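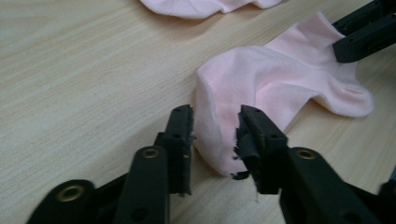 Pink socks, pale table.

14 August 2023

Quick one before bed. Packing for Trutudau and I have too much stuff again. Bus is at 5 and I still havent found the charger or the good water bottle. Yu-na called twice - once about the tent, once about the tent again. She wants the small one. Fine. Small one it is.

Long talk with Oduor about the route. He says skip Widden completely, go up past Kevley and camp by the creek. Climb is around 2000 feet that way. My knee did not like hearing it. But the Widden road is all gravel and trucks, we did it last August and I ate dust for a whole afternoon. So Kevley.

Money - 338 left in the trip envelope after food and gas. Owe Yu-na 40 for the stove. Must pay her tomorow or I'll forget till Christmas.

Mom worried about bears. Told her no bears. Not sure about that. Should look it up.

Wool socks for the trail, soft ones for sleeping. Rain jacket. Matches in the zip bag. Book? Probably won't read it. Taking it anyway.

Knee a bit sore tonight. Ice, then bed. Kind of nervous, kind of cant wait. Haven't slept outside in a year and I miss it, even the cold part in the morning when you don't want to get up to pee.

Call Oduor re: map.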